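Skorkton Community Board > Local Politics > Charter vote: who's voting which way?

ondari_lane
Posted 7:12 am

Right, I've had three leaflets through the door this week and I'm no clearer than when I started. As I understand it the question is whether we scrap the elected police and safety board and hand the whole lot to the council. Bok-nam Yeo has come out for Yes, and I normally vote the way she does, but I read the wording twice last night and it says nothing about who hears complaints. Who do I ring if an officer is rude to my son? I'm leaning No until someone tells me.

Anyone been to one of the meetings?
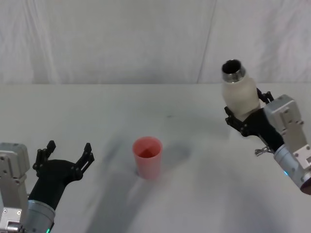 Re: Charter vote: who's voting which way?

flukari_fan
Posted 8:40 am

I went to the one at the Joly Hall. Packed out, and very hot in there! Roel Wuyts spoke for the No side and I thought he was good on the money (the board costs us less than the Christmas lights, according to him) and pretty hopeless on everything else. He got asked twice what the board had done in the last year and he talked about its history instead.

I'm Yes. The board met four times last year and two of those were to agree the dates of the other two. Complaints would go to a council panel, it's in the long version of the proposal, section 10. Not on the ballot paper though, I'll give you that.

Re: Charter vote: who's voting which way?

mrs_t_1443
Posted 9:05 am

Section 10 says the council "may" set up a panel. May! I've lived here long enough to know what happens to a "may" in this town, we're still waiting for the crossing outside the infants' school. I'm voting No and so is my husband, and he hasn't agreed with me on a vote in years.

Also only 153 people turned out for the last board election, so before anyone says the public has lost faith in it, half the public doesn't know it exists. Tell people about it first, then see.

Re: Charter vote: who's voting which way?

flukari_fan
Posted 9:31 am

But that's my point, Mrs T. If only 153 people vote for a thing then it isn't answering to anybody much. At least I know who my councillor is, and I can collar him outside the butcher's.

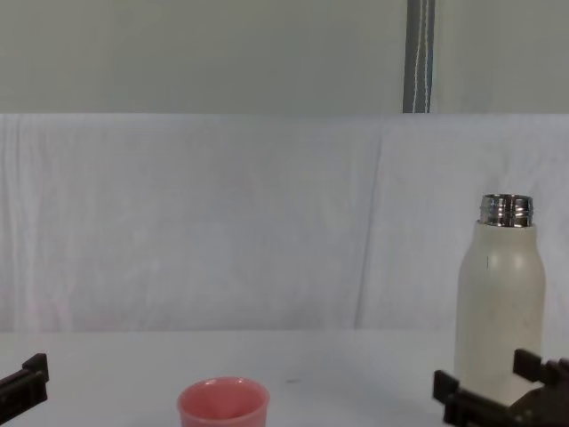

And the "may" thing came up at the Joly as well. Bok-nam Yeo said she'd move for the panel at the first council meeting after the vote, in front of everyone, so it would be awkward for her to wriggle out of it now. Would I like it in writing? Yes. Am I going to vote to keep a board I think is useless on account of it? No.

Re: Charter vote: who's voting which way?

old_ferryman
Posted 12:20 pm

One councillor promising to move something isn't the same as the council passing it. She needs the others. Has anybody asked the others?

I signed the petition to get this on the ballot, by the way, one of the 900, and now I've read the small print I'm wavering. Wish I'd read it in September.

Re: Charter vote: who's voting which way?

ondari_lane
Posted 6:48 pm

Thanks all, section 10 is what I was missing. I've emailed my councillor to ask how he'd vote on the panel and I'll post whatever comes back. Still leaning No, but a bit less than this morning.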